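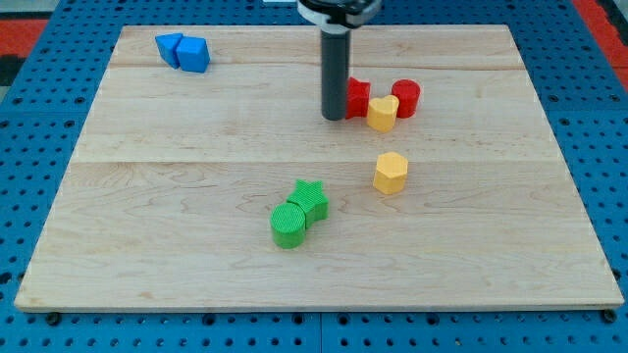 Red, yellow, blue and green blocks on a three-plank maple board, set over a blue perforated panel.

Eight Colors Were Too Many

How a small block maker in Trasimden reduced its palette and started paying attention to the board underneath

Shape blocks are sold by the set and judged by the piece. A buyer opens the box, takes out one block, turns it over, and decides. The rest of the set is looked at afterward, usually all at once and usually tipped out on whatever surface is nearest. Shigeru Sakai has designed blocks for Kallach since 2000, and most of his working notes concern that second moment, when the pieces are lying together and have to be told apart.

The difficulty is easy to state. A block seen from directly above is mostly its top face. A cylinder becomes a circle. A hexagonal prism becomes a hexagon, and at a shallow angle under poor light the two are closer than their names suggest. A wedge lying on its largest face reads as a rectangle until a shadow gives it away. Stars and hearts hold up better, although either one can lose most of its outline to a neighbor standing in front of it.

Kallach's older sets dealt with this by adding colors. At one stage the catalog listed eight, among them an orange that sat between the red and the yellow and a turquoise that sat between the blue and the green. In a bright showroom all eight were distinct. In a living room after supper they came down to five or six. The current palette is red, yellow, blue and green, and Sakai regards the deletions as the most useful change he has made to the line.

With four colors, shape has to do more of the work. A red star and a red cylinder may land side by side, and a yellow heart may come to rest against either of them. The pieces must be identifiable by outline when the color is shared, and by color when the outline is half covered. Sakai's term for this is "two chances." Each piece should offer the eye two chances to name it, and any piece that offers only one goes back to the drawing board.

Edges and top faces

The treatment of edges is where most of the redesign time went. A sharp edge gives a clean outline and is unpleasant to hold. A heavily rounded edge is pleasant to hold and blurs the outline. The blue cube-like piece is at the soft end of the range, with beveled edges and rounded corners, and its top catches enough light to look a paler blue than its sides. That difference between top and side is useful information. It tells the viewer which way is up and how tall the thing is before a hand goes near it.

The yellow hexagonal prism works the same way with more facets. Under overhead light the top is the lightest surface and the sides step down in tone as they turn. Sakai checks new pieces at 700 lux on the bench and again at 300, which is closer to a room in the evening. A piece passes if the top face still separates from the sides at the lower figure. Several early versions of the prism failed, and the fix in each case was a crisper line where the top meets the side.

Ribbing is a separate matter. Finely textured surfaces such as those on the two green blocks break up reflections, so the color stays even as the viewing angle changes. They also feel different from a smooth piece, which gives the hand something to go on. The cost is cleaning. Grooves hold crumbs and dust, and a ribbed block needs a soft brush where a smooth one needs a cloth. Kallach's instructions say to brush along the ribs and to leave the block out of the box until the next day if any water was used.

The board

For years the company gave no thought to what its blocks stood on. The subject came up when customer sheets were tallied – 1464 of them, from a card enclosed in each box – and the commonest complaint concerned pieces that would not stay upright. The blocks themselves were checked and found flat. The surfaces they were being used on were rugs, quilts, varnished tables with a slight cup, and floorboards with a gap at every joint.

Itsuki Hattori, a joiner who had supplied shelving to the firm, was asked for a board. His first proposal was a sheet material with a printed face. It was flat and cheap, and the print competed with the blocks. His second was solid maple.

Maple is a sensible choice for the purpose. It is pale, so saturated colors stand clear of it. The grain is faint, with the occasional darker swirl, and there is little in it for the eye to mistake for an edge or a shadow. It is hard enough to take a dropped block without much of a dent. Its weakness is movement. Like any solid wood it swells and shrinks across the grain as humidity changes, and a single wide plank will cup sooner or later.

Three planks joined side by side are the usual answer. Narrower pieces cup less, and whatever movement occurs is divided among them. Hattori alternates the growth rings where the stock permits and otherwise arranges the planks by appearance. He does not hide the seams. A well-made seam is a thin line that can be seen and should not be felt, and his test is to draw a fingernail across it at each end and in the middle. If the nail catches, the board is scraped again.

He glues up in two stages. The first two planks are joined and left overnight, and the third is added the next day. Gluing all three at once is faster and gives each joint a chance to slip while the other is being adjusted. Clamping pressure is moderate. Too much squeezes the glue out of the joint, and the seam opens in the first dry winter.

The finish went through more versions than the wood. A gloss varnish produced reflections that confused the outlines of the smaller blocks. Plain oil looked right and darkened within a season. The finish now used is Grumeck, a matte hardening oil applied in two thin coats and rubbed back between them. It leaves the surface slightly dull, with enough friction that a block nudged by a sleeve tends to stop where it is. Hattori would like a third coat on the end grain. The production schedule allows two.

Underneath

A board is only as steady as its support. On a tabletop, four small cork pads are adequate, provided they are glued well in from the corners. In workshops and playrooms a perforated panel makes a good base – the regular holes let other fittings be moved about as the layout changes, and bolts can hold the panel itself to whatever is below. A blue panel also provides a clear border to the pale wood. The boundary matters in practice, as a strong change of color at the edge tells the user where the flat ground ends.

Layout is left to the user, with one recommendation. Keep the tall upright pieces toward the back and the low ones forward, with a gap between groups wide enough for a hand. A tight cluster of three is about the limit before outlines begin to disappear behind each other. Pairs pressed face to face are harmless on a flat board, although a wedge leaning on its neighbor will slide when the neighbor is taken away.

The remaining argument at Kallach is over storage. The present box is divided by color, an arrangement Sakai inherited. He would prefer a single open tray, on the grounds that sorting is half the use of the thing and the dividers have already done it. The retailer Katayama, which takes the largest share of each run, wants the dividers kept for the sake of the shelf display. A tray with a removable insert has been drawn up and priced. Its lid does not yet fit, and Hattori has been asked to look at the corners in March.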